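Bovthorpe grip fault: what the supplier has told us, and what it has not

Bovthorpe, Monday, October 26, 2026

The Surnelmont textile sorting hall has withdrawn its two Omov gripping units from work after both failed to let go of soft items when told to. No one was hurt. The hall has gone back to sorting by hand and will stay that way until it gets better answers than it has had so far.

The fault was first logged in March. An operator pressed release, the control screen said the jaws were open, and the jaws stayed shut on a wool scarf. The supplier, Chatzigeorgiou, sent a software update and called the matter closed. It was not closed. Staff have since recorded 56 false "open" readings, most of them with knitwear and fleece.

"We were told that 2000 test cycles had been run without a problem," said Kalliopi Triantafyllou, who manages the hall. "I asked what was being gripped in those tests and was told foam blocks. We don't sort foam blocks."

The worry is a simple one. A person who reads "open" on a screen may put a hand near the jaws to free a snagged sleeve. Surnelmont has asked for a sensor that reads the position of the jaws themselves, where the present one reads only the motor. Chatzigeorgiou says a second update will do the job. It has offered no test results with real clothing.

Taner Sönmez, safety lead at Surnelmont, has told staff to cut the power before touching any held item, whatever the screen shows. That rule also covers the hand-held grippers used for trials.

"I'd like to be wrong about this, but I have heard 'fixed' once already," he said. "Next time I want to see it let go of a jumper."

Surnelmont will not pay for the second update until it has watched the tests. No date has been agreed for the units to return.

Press enquiries: Surnelmont press desk, Bovthorpe.

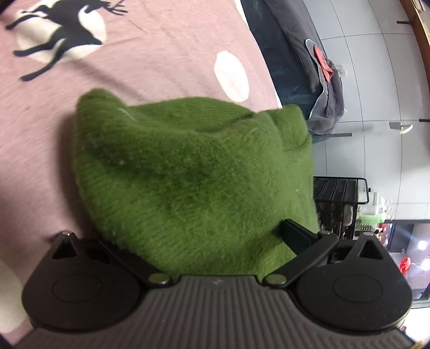

Can staff trust the screen when it says the jaws are open?
Surnelmont's advice is to ignore it and cut the power first, every time, until the jaws have a position sensor of their own.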